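Drirkesthorpe Extension Program
Planning and Paying for Automation
Session notes, August 22, 2020
Kusum Awasthi

Last time we left off at the vendor quote. Today is about everything the quote leaves out. Bring your own worksheet, because I am going to ask you to cross things off it.

1. Start with the counter

Most proposals start with the arm. A manager sees a demo, likes it, and asks for a budget line. By the time the request gets to you, the arm has been picked and the only open question is which year it lands in. I'd like you to do it backward. Write down the job first. Who does it now, how many minutes a day, and what happens when it goes wrong? If the answer to the last one is "somebody wipes it up," be careful about how much you spend to prevent it.

Our running case is the break counter job: pick up cups, deal with takeout containers, leave napkins and supplies where people can find them. It sounds easy and it gets proposed a lot. I have yet to see a payback figure for it that I believed.

2. What the demo had on the table

The Clometell demo used one cup, one bin and nothing else. Real counters have paper cups in stacks and single ones on their sides, bowls, loose sheets of paper, cables. Every item type is a line in your test plan, and somebody's hours go with each line. Compare the demo list to the list you'd make from these.

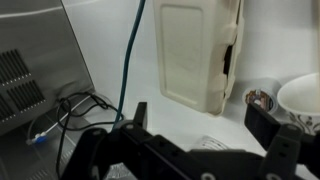
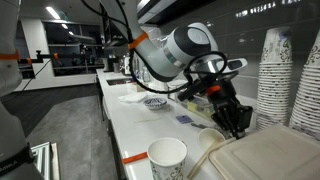
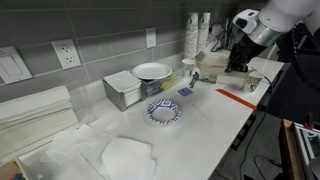

Figure 2. Counter work with two-finger grippers. A gripper is in view in all three; some of the paper cups are printed.

Do the exercise before reading on. For each item you wrote down, mark whether the quoted gripper has been shown handling it. "Should be able to" does not count as shown. Then mark what it costs you if the item gets crushed or dropped. A paper cup costs you next to nothing. A coffee machine is another matter, and so is a sink if something goes down it.

3. The lines people forget

Mounting. Stands, clamps, extrusion, and the labor to put it all up. Ask if the quote includes it. The Prikell quote in your packet does not, and you have to get to page 41 to learn that.

Cables. They need a route, and the route has to stay out of the way of feet and of the arm. Get a drawing.

Floor space. Measure what's left for people to walk through once the base is in.

Spare fingers. The Kaczmarczyk sheet lists them at $45 each, and we'll use that number in the homework. Assume you will break them. If the vendor says you won't, ask for that in the contract and see what happens.

Supplies. A robot tested on one kind of cup may not like the next kind. If purchasing switches to a cheaper cup in February, who pays for the retest?

People. Somebody watches it in the first months. That person has a salary, and I have seen that salary left off nearly every request that crossed my desk.

4. About the payback number

Vendors like to show payback in years with no hours behind it. Ask for the hours. In the class example the request claims 500 hours saved per year for 2 arms. Divide it out by working days and then go stand at the counter with a watch. If you can't find that many minutes of work there, the robot can't either.

I am not telling you to turn every request down. Some of these will be worth buying, and a lease or a short paid trial is often a fair way to find out. Put a stop date on the trial and write down what a pass looks like before the equipment shows up.

Homework: redo the Prikell worksheet with all six lines from section 3 filled in. Blanks count as wrong. If you don't know a cost, write who you would ask.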